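11/9/20

I have been reading long paranormal series for most of my adult life, the kind with a witch or a shapeshifter on the cover and a number on the spine, and I would like to put in a good word for the recap. I mean those few pages near the start of book six or book nine where the author stops and reminds you who everybody is, who they used to be in love with, and which of them has died and come back. Plenty of readers hate these pages. I've heard them called padding, and insulting, and a waste of good paper, and I have sat through a whole evening of that kind of talk with a plate of cheese on my knee and kept quiet, which I regret.

So here is what I should have said between the crackers.

## We are not all reading at the same speed

The people who complain loudest about recaps tend to be the ones who read all the books in a row. I understand that, I do. If you finished book four at midnight and opened book five at five past, then you know perfectly well that the heroine's aunt is a banshee and you'd like everybody to get on with it. But a lot of us bought book four when it came out and then waited. We moved house, or had a baby, or read a great many other books about other people's aunts. I came back to one of my favorite series, the Embridge books, after such a long gap that I had two of the brothers merged into one person in my head. I spent most of a chapter wondering how he could be in the cellar and on the roof at the same time, and (this being that kind of book) I decided it must be a power he had.

A single paragraph would have saved me. "Her older brother, the one who couldn't cross running water," and off we go.

And then there are the readers who start in the middle. I'm very fond of these people. They pick up whatever is on the library's paperback rack, and they don't care at all that it says Book Seven. My own way into the genre was a battered copy of the eighth Villanueva mystery, all 762 pages of it, left behind in a vacation rental during a very rainy April. If that book hadn't taken the trouble to tell me that the detective was a ghost, I'd have thought the other characters were simply rude to him.

## A good recap is a performance

I'll admit that some recaps are dreadful. There is the one where two characters tell each other things they both know ("As you remember, dear sister, our mother was cursed by the Clarnuteck coven"), and there's the one that reads like minutes of a meeting. I have skimmed both kinds and felt no shame.

But when it's done well I think it's one of the real pleasures of a long series. The narrator gets to tell you her own past again, from where she's standing now, and she doesn't tell it the same way twice. In an early book the werewolf who left her is a monster in both senses. Three books later he gets half a sentence and a bit of a joke. By the end of the series he is "a man I knew in Vilanbridge," and if you've been with her all along that small phrase can put a lump in your throat. None of that happens if the author skips the reminder because the fast readers might sigh.

It's how friends talk, too. My oldest friend has told me the story of her wedding at least 33 times – or so it feels – and I was there, I was holding the flowers. I've never once wanted her to skip to the end. I like hearing which parts have grown.
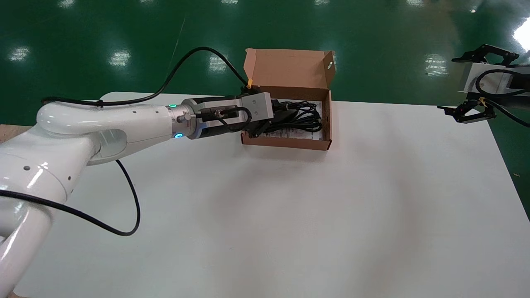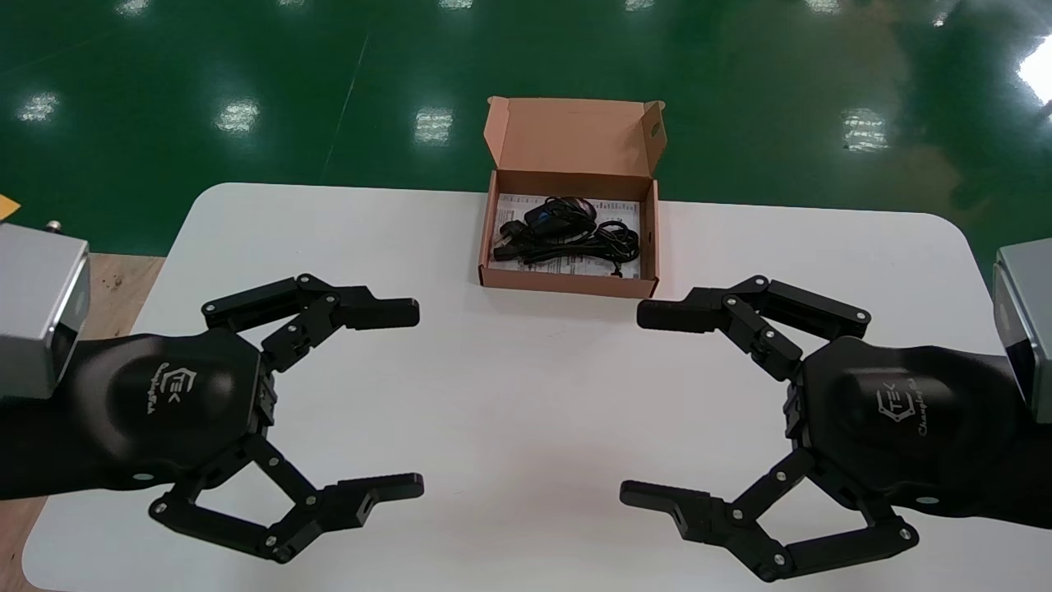
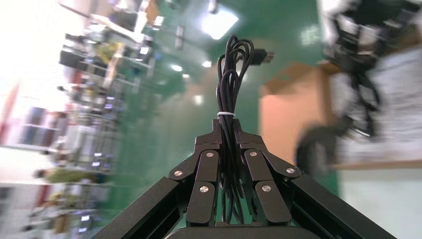
## What I'd ask for

I wouldn't want a rule about it, and I'm wary of the separate "story so far" page that some publishers have started tucking in at the front. It's handy, and I use it, but it's usually written in a flat sort of voice by somebody who doesn't seem to like the characters much. I'd rather have the reminders inside the story, in the voice I came for, spread over the first few chapters like butter that's been left out long enough.

If it takes 400 words, that's fine. If it takes 500 because the family tree has got out of hand and one of the cousins is now technically a lake, that's fine by me as well. The readers who don't need it can let their eyes slide down the page, as I do with battle scenes, and no harm done.

As for me, the next Embridge book is on my nightstand and I haven't opened it yet. I've forgotten who has the amulet. I'm fairly sure the banshee is still speaking to her niece, though I wouldn't swear to it, and I'm looking forward to being told.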